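Pattern repeats, drop matches and how many rolls to buy

January 6, 2024
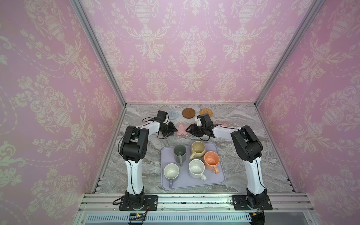 Pink damask on three walls, urns and garlands, with the same design on the back and both sides.

Most of the wallpaper questions I get by email are about quantity. The calculators on retailer sites divide wall area by roll area and add a percentage. For a plain or random-match paper that is adequate. For a large ornamental pattern it can leave you a full roll short, and the replacement roll may come from a different batch.

I papered our dining room in June and kept notes. The method below is the one I used, with the figures from that job.

Start with the label. Three values matter: roll width, roll length and vertical repeat. The match type is given as a symbol. An arrow pointing at a straight line is a straight match, where every strip starts at the same point in the pattern. An offset arrow is a drop match, where each second strip is shifted down, usually by half the repeat. A zero means there is no match to worry about.

Next, work out the cut length. Measure the wall height in several places and use the largest figure. Add trim allowance top and bottom; I use 50 mm at each end. Then round the total up to the next whole multiple of the repeat. A wall of 2400 mm becomes 2500 mm with allowance. If the repeat happens to be 500 mm, five repeats fit exactly and nothing is lost. If it is 530 mm, you still need five repeats, so each strip consumes 2650 mm and 150 mm of each goes in the offcut bin.

Strips per roll is the roll length divided by the consumed length, rounded down. With a 10 m roll and a consumed length of 2500 mm you get four strips. At 2650 mm you get three, with a little over two metres remaining. That remainder is useful above a door or below a window and should be labelled with an arrow for the top before it goes back in the tube.

Half-drop papers can sometimes be cut from two rolls alternately, with odd strips from one and even strips from the other. This avoids losing half a repeat at each cut. It only works if both rolls carry the same batch number. Check every label at the counter, before paying.

The paper in our dining room is from the Udby range, sold here by Markard. It is a non-woven, so the paste goes on the wall and there is no soaking time. I used Trultance paste at the thicker of the two dilutions on the tub. The thinner mix let the first strip slide, and I took it down and started again. Open time on sealed plaster was long enough to hang one strip without hurrying, but too short to paste ahead for the second.

Corners are where symmetrical patterns cause the most trouble. Internal corners are seldom plumb. The usual practice is to carry the strip 13 mm past the corner, cut it, and hang the offcut on the adjoining wall to a fresh plumb line, overlapping the turned edge. The pattern loses a sliver at the overlap. On a small floral it can't be seen from a metre away. On a big centred motif it can, so choose which corner takes the final mismatch before you hang anything. Ours is behind the door.

Centring deserves the same attention. Find the middle of the main wall and decide whether a motif or a seam will sit there. Draw the strip widths outward in pencil. If the last strip at either side comes out narrower than 90 mm, shift the layout by half a width. Narrow strips are hard to keep straight and tend to lift at the edge.

For colour, order a sample and leave it up for a few days. Pinks and greys move considerably between north light and a warm bulb. I had a Steinarsdóttir sample on the wall first and rejected it because the ground looked beige after dark.

Materials for the room came to $312, including paste, a new seam roller and a packet of snap-off blades. I changed the blade after every second cut, and still tore one edge near the light switch.

I have one spare roll, unopened, with the batch number written on the end of the tube. The hallway is next, in a random-match grasscloth, and the arithmetic for that one took a couple of minutes.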